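How robot hands are compared

A robot arm needs something at its end to hold things with. This part is called a gripper. Grippers come in many shapes, and engineers test them before choosing one.

1. The job
At the Trekdale workshop the test job is putting flowers into vases. Artificial flowers are used, as real ones bruise and no two tests would match. A stem is thin, so the fingers must close a long way. A glass vase is smooth and round - it can slip or roll.

2. The set-up
Two arms work from opposite sides of a square green mat. Tulips and clear glass vases are spread over it. One vase may be upright while others lie on their sides, and stems often cross. The arm must pick up one stem without dragging the next. 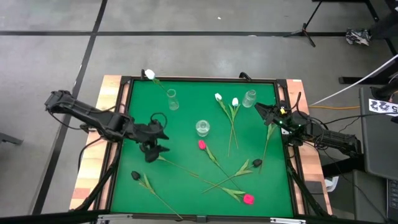 3. Keeping the test fair
Only one thing is changed at a time. If the fingers are changed, the arms, the flowers and the controller (the computer that tells the arms how to move) stay the same. Each pair of fingers gets 100 tries.

4. Counting the results
Aigars Liepiņa writes down every try as "held", "dropped" or "missed". The first 2 pairs of fingers were given 100 tries each. Four tries were thrown out when a cable came loose, which left 196 to compare.

Words to know
Gripper: the hand of a robot arm.
Joint: a place where the arm bends or turns.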